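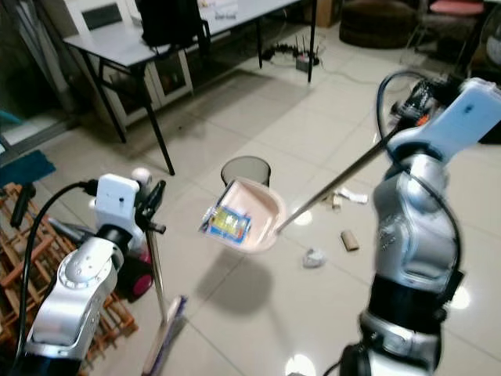 How to Sweep Up and Sort the Floor of a Shared Room

Posted 26th December

The day after a holiday is when I finally look at my floors, and I suspect I'm in good company. Wrapping paper has rolled itself into little balls, cardboard tubes have wandered off to the far corners, and there is always a scrap or two of something white that could be a receipt or could be a corner of tissue paper. If you have a tiled floor, as I do both at home and in the workroom, every last bit of it shows.

So I thought I'd write out the way I do a floor pick-up with a long-handled dustpan, a broom and one small wastebasket. It's a humble subject, I know! But I have tidied the slow way for most of my life, walking back and forth to the kitchen trash with a full pan and dropping half of it en route, and the method below has saved me a good deal of grumbling.

What you'll need

A broom with a flat head. The wide, flat kind pushes paper along nicely on tile, where a round, floppy one tends to flick it.
A dustpan on a long stick, so you can stay upright.
A small wastebasket with an open top. Mine is the plain mesh kind, the sort you'd put beside a desk.
An open cardboard box, any size you can lift with one hand.
A damp cloth for the end.

I bought my broom and pan as a set at Tanard, the housewares store out past the bypass, and they have held up very well. Any set will do. The only thing I would look at closely is the lip of the pan. Run your thumb along it in the store, and if you feel a ridge or a wave in the plastic, put it back and try the next one on the rack.

Step 1. Bring the wastebasket to the mess

This is the step I skipped for years. Pick up your basket from wherever it lives and put it down on the floor in the middle of the area you're going to sweep. You want to be able to reach it from most of the debris with one swing of the pan and no walking.

If the room is long, do it in sections and move the basket along with you. Our workroom at Nasier (it's a shared space, two big tables and never enough chairs) comes to 846 square feet, and I do it in 4 sections, starting at the end by the window so that I finish near the door.

Step 2. Put the box next to it

The box is for things that shouldn't go in the basket, and I set it right beside the basket so that I can make up my mind quickly. Into it go batteries, pens, loose screws, the odd button, a charger with no owner, and anything still in its package. Don't worry about where those things belong yet. You'll only end up in another room holding a screwdriver, and the floor will be waiting for you when you come back.

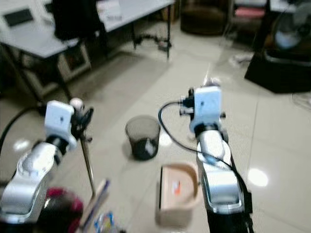 I like a shallow box best, with the flaps folded down or cut off altogether, and I'm fond of the kind that products come in for display on a store counter, where one side dips down lower than the others. You can see straight in and you can tip the pan over the low side without catching it. Ours have been through a lot of sweepings, and when one gets sad and soft at the corners I flatten it and start another.

Step 3. Clear the big, flat things by hand

Before the broom comes out, take a slow walk through and pick up whatever is too wide for the pan. Boards, trays, big sheets of cardboard, magazines and so on. Lean them against a wall or lay them on a table. If there are bottles standing on the floor, move those too, because a broom handle will find a bottle every time, and then you have a second job.

Cables deserve a minute of their own. If you have a router or a power strip on the floor under a table, gather the slack toward the wall as well as you can, and sweep along the cables instead of across them. Going across drags them out into the room and leaves a little line of dust behind each one.

Step 4. Sweep toward the basket

Now use short strokes, and keep the broom head close to the floor at the end of each one. Paper scraps are so light that a big cheerful stroke sends them sailing under the furniture. With tile, I try to sweep in line with the grout where I can, then go once the other way to lift out what has settled in it.

Cardboard tubes are their own little nuisance, of course. They roll. I either pick them up by hand in Step 3 or turn them with the edge of the broom so that they slide in lengthwise.

Step 5. Load the pan lightly

Set the pan flat, tip the handle slightly toward you, and bring the broom to it in two or three gentle pushes. Stop while there's still space in the pan. I can't say this strongly enough to anyone who is as impatient as I am! A pan with one or two things in it can be lifted and emptied neatly. A heaped one will shed its top layer the moment it leaves the floor.

Take a look at what you've got before you lift. Small bright packages are the thing I check for most, because an empty blister card and a full one look just the same from standing height, and I once threw out a brand new pack of batteries that way. (They were the good ones, too.) If you're not sure, call it full and let it go in the box.

Step 6. Lift, swing, tip

Raise the pan high enough to clear the rim of the basket with a bit to spare, keep it level while you bring it over, and only then tip. If you begin tipping on the way, light things slide off early and land beside the basket. For the box, go lower, nearly touching, so that anything breakable slides in without a drop.

A light mesh basket can scoot or topple if the pan knocks it. You can steady it with the side of your foot, or drop something with a little weight in the bottom before you begin. A smooth stone from the garden works. 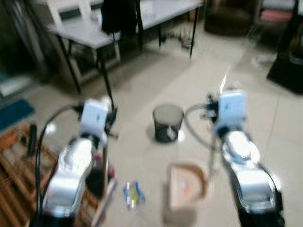 Keep going until the section is clear, then shift both the basket and the box along to the next one. It feels fussy the first time, moving two things instead of none, but you'll find the rhythm of it. I usually have the radio on.

Step 7. Go back for the edges

Once the middle is done, do the table legs, the underside of any low cabinet, and the strip behind the armchair. If you have a pouf or a footstool, roll or lift it out and sweep its spot as well. I leave mats for last. Shake them outdoors if the weather is kind, and if it isn't (we are talking about December, after all) just sweep them where they lie and fold them over to get underneath.

Wooden slats are harder. If you keep a rack or a pallet on the floor, stand it up on its side, tap it twice with the flat of your hand, and sweep what comes down.

Step 8. Sort the box

Carry the box to a table and sit down with it - you've earned the chair. Whatever has a home goes back to it, whatever is trash goes in the basket, and anything you can't identify goes in a jar with a lid until somebody asks for it. Then empty the basket, wipe the lip of the dustpan with your damp cloth, and hang the broom up so that it isn't standing on its bristles.

A few odds and ends

If the floor has glare on it from overhead lights, switch them off for a moment and look across the tiles from low down, with daylight coming from one side. You'll see crumbs you would have sworn weren't there.

For sticky bits, leave them until you've swept. A damp broom collects dust and then paints it around.

Clothes and bags that end up on the tables can stay right where they are. I used to clear those first and it doubled the job. Just make sure no straps or sleeves are hanging down where the handle will snag them.

If you're down to a hand-held pan, the same steps work on your knees, with a folded towel underneath them. I'll write up mopping the grout another time, when I've decided whether I like the new brush.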